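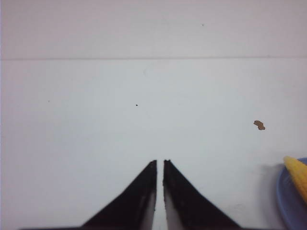
The Second Count

Last updated: August

Hortensia Valderrama had won the town of Flermont by 3 votes, and at two in the morning she still did not believe it. The radio said that in the capital Antunes had won too, and that his party would now govern alone.

"They will ask for a recount," said Jannik Fröhlich. He had driven her car during the whole campaign and he was too tired to take off his coat.

"Let them ask. I would ask also."

The result was written on the back of an envelope: 839 for her, 836 for the man from Gotier's list. She had known most of these people since school. She tried to guess who had changed their mind, and then she was ashamed of guessing.

At half past two the telephone rang. It was Gotier himself, calling from Hernmont, where his people had rented a hotel for the victory.

"Madam Mayor," he said. His voice was polite and a little drunk.

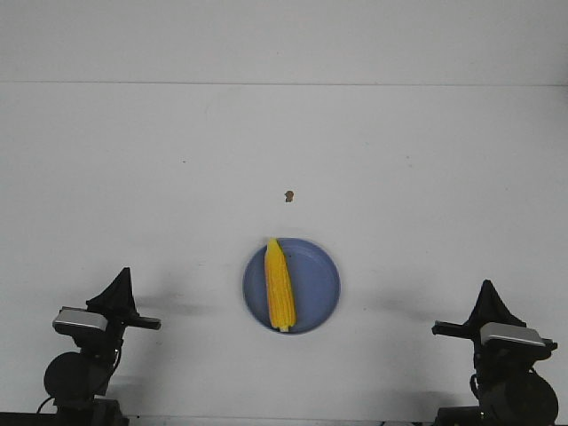
"It is early for that name," she answered.

"In Hernmont we lost by 470. There I can sleep. But three votes — you understand that I cannot sleep with three."

She understood it well. Four years before, she had lost to him, and she had spent the winter walking past certain houses and looking at the windows.

"Come tomorrow," she said. "We will count them together, you and I, at the same table."

He was silent for a moment. Then he asked if there would be coffee.

Jannik was already asleep in the chair. She put the envelope in her pocket and went to look for the key to the hall.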